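Keyboard player wanted for Tisska (paid gigs, starting February)

Hello! If you can play keys, own a decent shirt and don't mind eating your tea out of a foil tray at half past five, please read on.

I sing lead in Tisska, a four-piece party band based in Fullum. We do weddings, birthdays, works dos and the odd village fete, and our set is mostly seventies and eighties disco with a bit of newer pop thrown in towards the end when everyone's had a drink. Our keyboard player is moving away in the new year, so there's a stool going spare and I'd love to fill it with somebody lovely before the diary gets going again.

I know it's been a rotten year for anyone who plays live. We had 2 bookings after March and one of those was in a car park (great fun, freezing, my lyrics blew into a hedge). Most of our 2020 couples have moved their dates and kept us on, so there's plenty of work waiting if the rules allow it. I can't promise what spring will look like, but I can promise you'll be told straight away when a date shifts.

So what are we after? Somebody who can hold down a groove and leave space for the guitar, mainly. You'll need to cover string and brass sounds as well as piano, and a bit of organ for the soul numbers. Backing vocals would be a massive bonus, especially if you can go high, as our drummer is currently doing all the Bee Gees parts and he'd like his throat back. Reading music isn't essential. We work from chord charts and recordings, and I'll send you the whole lot with our keys marked on. 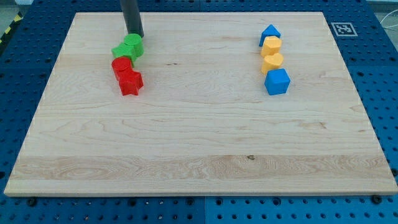 Maple board on the blue worktable.

You'll want your own keyboard, stand and a way of getting it all to gigs. We've got the PA, lights, microphones and monitors, and everybody helps carry. Most of our bookings are within an hour of Fullum, though we do go further when the money's right. We did a wedding on the coast last summer but one and made a weekend of it, and I'd happily do that every month!

Now the money. A standard evening booking is 1,395 pounds for the whole band, and once fuel, insurance and the agency's cut have come off, what's left gets split equally. Shorter sets and afternoon dos pay less, and for those the band fee is 700. You get paid by bank transfer the Monday after the gig. There's no joining fee and you don't have to chip in for the van.

Rehearsals are on Thursday evenings at the Goel Rooms, behind the tyre place. It's a big space with the doors open at one end, so bring a jumper. We're only rehearsing when we're allowed to, obviously, and in between we've been swapping recordings from home, so if you can record yourself on a phone or laptop that would help. Once you've learned the set we drop to one rehearsal a fortnight.

Age, background, day job, none of it bothers me. Our bass player had never been in a band before she joined us and now she does the splits in the second half. If you've been playing in church or in your front room for years and fancy a go at this, please get in touch. You will have to wear something sparkly. I'm not budging on that.

To apply, send me two short clips of you playing. One should be something with a proper disco feel and the other can be anything you like. Phone videos are fine and I really don't care what your wallpaper looks like. Tell me a bit about yourself too, and which nights you can't do. Use the reply form on the Plaltico musicians' board and quote ad 405 so it comes to me and not to the choir.

I'll listen to everything over Christmas and ring people in the first full week of January. Auditions will be one at a time, two songs with the full band if we can meet up, then a natter.

Can't wait to hear you!

Posted 21 December 2020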